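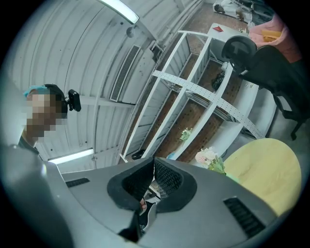 Shelf wall and round table, with the flowers in place and a tube light on.

Section 5: Setting Up the Open Shelving and Dressing the Room

If you've come straight from Section 4, your floor is swept and your boxes are stacked somewhere you'll trip over them. Good, so were mine. I wrote this part of the Cunusdale room guide after putting together the same white metal shelving twice, once at our Tiltley room and once at Endlow, and the second time went a whole lot faster (mostly thanks to the notes I'd scribbled on the carton the first time!).

These steps are for the Harju open-frame shelving, the tall kind with posts, crossbars and no back panel. If yours came with a solid back, skip to step 4 and join me there.

What you'll want within reach

A rubber mallet
A short level
The bag of clips from the carton, tipped out into a bowl
Painter's tape
A stepladder
Soft cloth and a little dish soap
Your flowers, still in their wrapping

Before you start

Look up. I mean it! A room with a curved ceiling can fool you, and the height by the wall may be a good bit less than the height in the middle. Our posts are 102 inches tall with the feet on, and my first try at Tiltley had them standing right where the curve came down to meet them. I had to walk the whole thing back out into the room, one corner at a time, with a lot of muttering. Measure at the exact spot where each post will stand, and write the numbers on a piece of tape stuck to the floor.

While you're up there with your eyes, find the air vents and the light tubes. You want the shelving clear of both.

CAUTION: Never raise a post under a light without a second person watching the top of it. Those tubes are glass, and a long post swings farther than you'd think.

Putting up the frame

1. Lay two posts flat on the floor, slots facing each other. Check that the feet are at the same end. (I've done it wrong. You can't tell until you stand it up.)

2. Fit the lowest crossbar first and tap it down with the mallet until it sits all the way in the slot. Don't hammer it, just tap. If it fights you, pull it out and look for a bent tab.

3. Fit the top crossbar the same way, then do the other pair of posts to match. You've got two end frames now, and they look like ladders for a very tidy giant.

4. Stand the end frames up with a helper on each one. Join them with the long bars at the bottom, then at the top. It'll wobble at this stage and that's okay, it's supposed to.

5. Put the level on a bottom bar and turn the adjustable feet until the bubble settles. Then do the next side, and then go back to the first one, which will have gone off a little. Keep going around until they all agree with each other.

6. Add the middle bars and the shelves. Leave a bigger gap wherever you plan to stand something tall. I like one roomy opening at about waist height, but you know your own stuff better than I do.

7. Clip in the perforated strips. These take the little hooks, and if you leave them for later you'll be reaching through a loaded shelf with a clip in your teeth.

NOTE: The strips have a right side. Run your thumb along the edges and put the smoother one facing the room.

CAUTION: Each shelf in the Harju set comes with its own load label. Read it before you stack anything heavy, and put the heaviest things on the bottom shelf no matter how nice they'd look higher up.

Placing the round table

A round table is a lot more forgiving than a square one, but it still needs a bit of thought. Ours is pale yellow, and I love it next to the white metal. It warms everything up without shouting.

1. Carry the table in with two people. Don't roll it on its edge across a bare floor (ask me about the Endlow floor sometime, or better yet, don't).

2. Set it near the shelving but leave enough space for someone to squat down and get at the bottom shelf. Try it yourself. If your back pocket hits the table, move it.

3. Press down on the edge in several places. If it rocks, adjust the foot pads before you reach for folded cardboard, since cardboard always ends up sticking out where people can see it.

4. Wipe the top with a barely damp cloth and dry it right away.

Adding the flowers

This is my favorite part, so forgive me if I go on. We use artificial ones in all our rooms, partly for the air vents, which dry out anything living in no time, and partly because I travel between rooms and can't be there with a watering can.

1. Unwrap everything and let it sit for a while. The petals come out of the box squashed.

2. Bend the leaves outward first, then open the blooms with your fingertips, working from the middle of each one. Go gently around the stems, where the wire can poke through.

3. Make up one full bouquet and one small sprig. For the bouquet I went with pale pink and white with plenty of green leaves. The sprig is green and pale yellow, and it picks up the color of the table, which makes me happier than it probably should!

4. Keep the bouquet low and near the table. The sprig goes partway up the shelving, with a fair bit of plain frame between the two. I tried them side by side in May and it looked like a gift shop.

5. Step back to the door and look. Then sit down at the table and look again from there. I nearly always end up turning the bouquet a quarter turn after sitting down.

NOTE: Keep stems and leaves off the vents and away from the light fittings. If you have a sprig on an upper shelf, give it a light tug to make sure it's secure.

Keeping it nice

Dust sticks to open shelving faster than you'd expect, especially on the crossbars. I go over mine with a dry cloth from the top down, then take the flowers outside and give them a shake. Soap only comes out for fingerprints. After the first month, go around with the mallet once more and tap every joint, starting at the bottom. A couple of them will have eased up a little, and on both of ours it was the long bar closest to the door.

Leftover clips go in an envelope taped under the lowest shelf. For hooks, trays and labels, go on to Section 6.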